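Teaching the laundry task by remote control

Park the robot facing the washer, door fully open, basket on the floor beneath it. 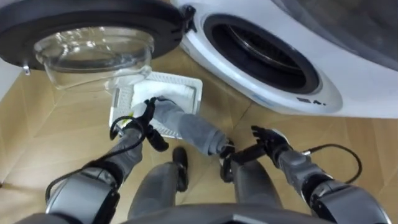

Step 1 – Set up the controls
Put on both gloves and match your arms to the robot's before you switch to live. Check that the arm cables can't snag on the door.

Step 2 – Record
Move one item at a time, slowly. With long pieces, hold one end in each hand and keep your elbows in. Stop after 44 runs and save.

Step 3 – Label
Name the folder "Govura" and add your initials.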